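Porstead Automation Help > End effectors > Wrist cameras

Wrist camera blur when comparing two fingertip sets. Exposure, mount, or controller?

Posted by tundik_bench
Tags: grippers, wrist camera, exposure, pick and place

I am comparing two sets of fingertips on the same parallel gripper, same arm, same wrist camera. Set A is the stock rubber tip from Prukon. Set B is a wider tip from Debnath. The task is tabletop pick and place with play food and plates on a checkered cloth. So far I have logged 1,314 attempts per set, 2,628 in total, all with the controller at its default acceleration limit.

I wanted to label grasp failures from the wrist video alone, without a second camera on a stand. With the arm still, the picture is fine. During the lateral move before the approach, a large share of the view smears and I can't tell where the rim of a plate ends and the cloth begins. Some of these plates are close in color to the cloth, which makes it worse.
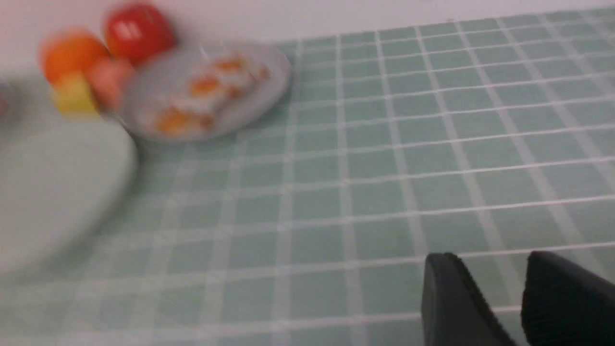 Auto exposure is on. The camera is set to 30 frames per second and the room has ordinary ceiling lights. I tried tightening the mount and saw no change. I also tried lowering the speed in the controller, which helps, but then the cycle time no longer matches the attempts I already logged, and I would have to run both sets again.

Two things I would like to know. Is this an exposure problem or is the bracket flexing? And does it make sense to keep comparing tips on video like this, or should I throw out the attempts where the approach is blurred?

Posted by halfstep_servo
Marked as accepted

Most likely exposure. Auto exposure under indoor light will often settle on a long shutter time, and a wrist camera moving sideways close to a table covers a lot of pixels in that time. Note that the blur does not have to be even. If the wrist is rotating while it travels, points near the center of rotation stay fairly sharp and points far from it streak. Distance matters too. Gripper fingers are a poor reference, as they move with the camera and look the same at any speed.

To separate the two causes:

Turn off auto exposure. Set the shutter to 4 ms and raise gain until the cloth is readable. Repeat the same lateral move at the same speed. If the streaks shrink in proportion to the shutter time, it was exposure.

If the streaks are short but straight grid lines come out wavy or leaning, look at rolling shutter and vibration. Command a hard stop and watch the frames right after it. A flexing bracket keeps the view oscillating after the joint encoders report zero velocity. The fingers will also shift slightly against the image border, and with a rigid mount they should not at a fixed opening.

Lock white balance while you are in there. It won't change the blur, but pale plates on a pale cloth will be easier to segment if the color doesn't drift between attempts.

On the data, keep the attempts. Blur during the transfer move tells you nothing about the tip. What you need is the segment from finger contact to lift, and the arm is slow there under most default profiles. Label from those frames and leave an attempt unlabeled only if the contact segment itself can't be read. Report the unlabeled count per set. If one set has many more of them, the comparison has a bias you will need to deal with.

Extra light is worth more than gain. A small LED bar beside the lens is enough at this range, though glazed or shiny items may throw a glare spot.

Posted by kx_palletizer

Had the same thing. Get a global shutter camera and it goes away.

Posted by halfstep_servo

Global shutter fixes skew. It does nothing for motion blur at the same exposure time.

Posted by gripnotes

Agree with the accepted reply on exposure. One thing to add about the comparison itself. A wider tip can hide more of the contact area from a wrist camera, so check that you can see the object edge with both sets at the same opening before trusting any labels. When I did a similar test I moved the camera up the bracket for the wide tips, and then had two camera poses and had to calibrate again. Pick one pose that works for both.

Also log gripper width at the end of the close command. Fully closed means a miss, as long as your thinnest object is thicker than the width error. That caught 39 attempts I had labeled as good from video.

Posted by tundik_bench

Fixed shutter at 4 ms with a light bar cleared up nearly all of it. Plate rims are readable during the lateral move at full speed. The view is steady after a hard stop, so I am leaving the bracket alone. Width was already in the controller log and I am going through it for both sets now.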